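Comparing Household Costs of Cable and Streaming Packages
Student project report, Consumer Technology course
Authors: Siwan Voyle, Berkay Kozan
Supervisor: Angeliki Deligiannis

1. Background

Cable bills are built from several charges. The advertised rate covers the channel bundle only. Box rental, the regional sports fee and the broadcast fee are added later and are often listed on the second page of the bill. Streaming services post one price, but a household that wants live sports, local news and a film library usually needs more than one of them. The project set out to compare the two on equal terms.

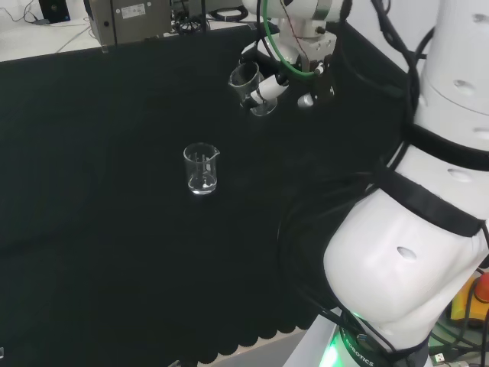
2. Method

We collected 73 monthly bills from households in Clalloton. Each bill was entered in a spreadsheet with the base rate, equipment, fees and taxes in separate columns. Internet service was left out wherever the provider listed it separately. Where TV and internet were sold as one item, we subtracted the provider's stand-alone internet price for the same speed.

Each household also filled in a short form listing the channels it had watched in January. From this list we built the cheapest streaming package that carried the same channels. Two services were used as the core of every package: Zevetti for live channels and Flerkis for films and series.

Bills with a promotional rate were marked and handled as a separate group. Mixing them with full-rate bills hides the price increase at the end of the contract, as our first draft did.
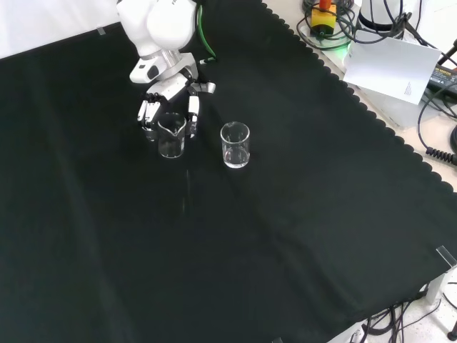

Channel matching was the slowest part of the work. Cable guides list the same channel under several numbers, and regional versions have slightly different names. We merged these by hand. A tall bar in a chart can come from a duplicate entry, and it is read as easily as the printed marks on a small glass beaker, so every total was checked against the original bill before plotting. Toon Lambrechts wrote the script that flagged mismatches.

3. Results

Full-rate cable cost more than the matched streaming package in most households. The exceptions were homes that followed a local team. The regional sports channel is sold only in the top tier of Zevetti, and that tier removed most of the saving.

Equipment made a larger difference than expected. Households with one television paid little for it. Those with several paid rental on each box, while the streaming apps ran on sets they already owned – 19 households fell into this second group.

Promotional cable rates were lower than streaming during the contract period. After the period ended, the order reversed. 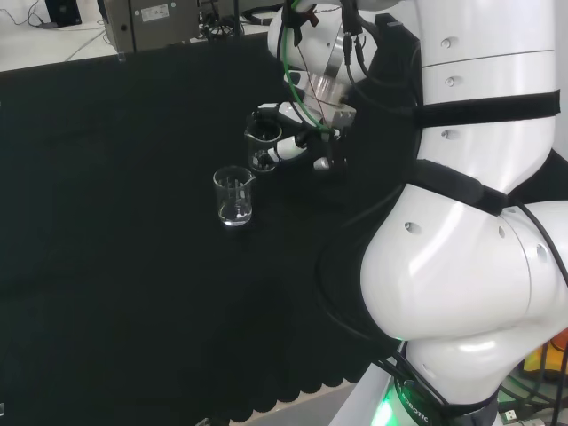

4. Limitations

The sample comes from one town with one cable provider, Manolakis, so the fee structure may not apply elsewhere. The channel lists rely on memory. Streaming prices were recorded once, and both services changed their tiers while the report was being written. The new prices are not included.

We did not put a value on recording. The cable boxes in the sample store up to 500 hours, and the streaming tiers limit how long a recording is kept.

5. Further work

Jarmo Räsänen suggested repeating the survey during a month with more live sports. The spreadsheet and the matching script are stored in the course folder under the project title.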